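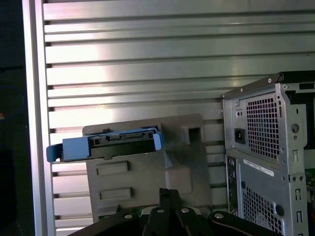

Lab tour at Wilby, 24 August 2022, quick notes before I loose them. Mostly about their rules for the PC teardown cell. Rule one, parts only go on the printed fixture. The blue drive carrier lying across the grey shroud, that sort of thing, gets a set spot before the arm goes near it. Speed cap 200 mm/s with people close.
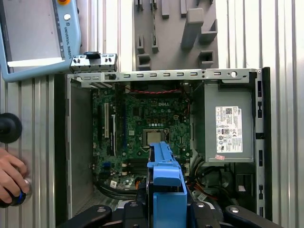 Noelia Ibarra wanted to know who signs off when a cap gets raised. Shift lead, in writing. Fair enough. E-stop tested every start-up, logged in a paper binder, 1,036 entries since January. 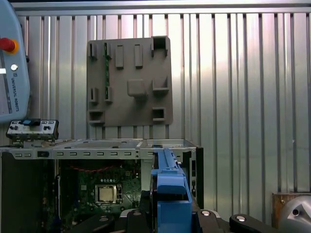 Binder gets audited too, 20 lines pulled at random. Miss one and the cell stays off till its sorted. Bit harsh, I liked it.
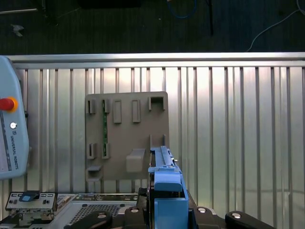 Deming Tang reckoned the Pondside site would never keep that up, too many casuals. Maybe. Asked for a copy of the checklist anyway, four pages, will scan it when I'm home.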